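Tresby introduces maple play boards for nurseries and infant classes

Three-plank board replaces painted surface; shape blocks supplied in four colours

Tresby, the early years furniture maker, has added a maple play board to its Varnar range. The board is a flat working surface for sorting and pattern work with small plastic shape blocks. It is available from September to nurseries, infant schools and childminders, through Tresby directly or through Ebrahimi, its education distributor.

The board replaces the painted Varnar top, which will be withdrawn when existing stock is sold. In use, the paint on the older top wore through at the front edge and could not be repaired on site. The new surface can be sanded and oiled by the setting using ordinary tools.

"Most of the returns we had were for worn paint and hardly any were for damage to the board underneath," said Mirjam Danzer, product manager at Tresby. "The timber was sound, so we stopped covering it up."

Each board is made from planks of light maple, jointed lengthways and finished with a slim bevel along the front edge. Grain and figure vary from board to board and are not grounds for return. Boards are not colour matched, and customers ordering for several rooms should expect some difference in tone between them. The pale surface was chosen to give a plain background against which the block colours can be told apart.

The shape blocks are moulded in yellow, blue, green and red. Shapes include a heart, a star, a hexagon, a square and a cylinder. Most have a ribbed or textured top face, which gives small fingers some grip and lets a child find the upper side by touch. The standard set holds eight blocks, 2 in each colour, and the same shape may appear in more than one colour. Staff can therefore ask for sorting by colour or by shape with the same set.
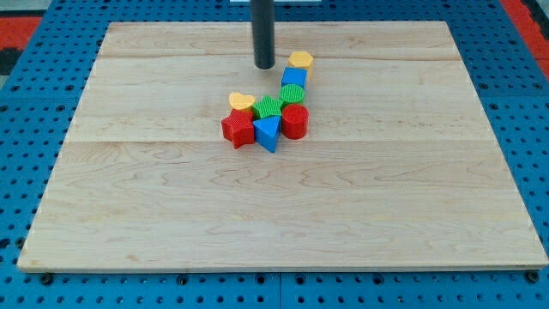 Trial in nursery and infant settings

The board and blocks were tried over 2 school terms in settings recruited by Wena, an early years training provider. A total of 134 children took part. Staff kept a short written log of each session and returned it to Wena at the end of term.

Yasaman Khosravi, who collated the logs, said that staff mainly commented on noise and on lost pieces. "Several rooms asked for a quieter board, and the underside pads were changed as a result," she said. "The other request was for single replacement blocks, so that a set does not have to be bought again when a star goes missing."

Replacement blocks will be sold singly by shape and colour. The order code is printed on the lid of the storage tub.

Care

Boards should be wiped with a damp cloth and dried at once. They should not be soaked, put in a dishwasher or stored against a radiator. Blocks may be washed in warm soapy water. A small brush is recommended for the ribbed faces, where modelling dough tends to collect.

Ordering

The first production run is 453 boards. Orders will be filled in the order received, and settings that took part in the trial may keep their boards at no charge. Trade enquiries should be sent to Miłosz Krawczyk at Ebrahimi. Press enquiries and requests for review samples should be sent to Beverley Pirihi at the Tresby press office.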